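Dressing table, Kerville house: gallery

This site uses cookies to remember your settings. Accept | Manage preferences

Catalog item 201, a white vanity with an oval mirror. Entries list form and ornament first, then whatever stands on the top. Dimensions are in the November list.
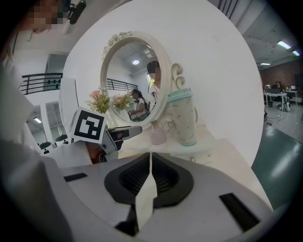 Birutė Koppel

Mirror surround: thick, white, carved with roses and leaves, the main floral cluster at upper left. An S-scroll stands beside the right edge. The large white disc behind is separate from the vanity and has its own entry, 24.

The lower section has a scalloped apron, curved legs and a shallow drawer with small round knobs. Gurodov lists the pattern as 1908 – unconfirmed. Onni Oksanen is checking it against the Huttunen sheets.

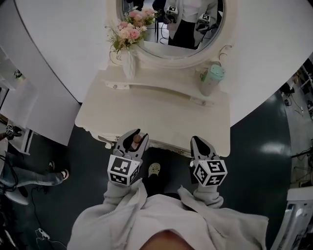
Vanity top with artificial flowers in a white vase, left rear, and lidded tumbler, right rear.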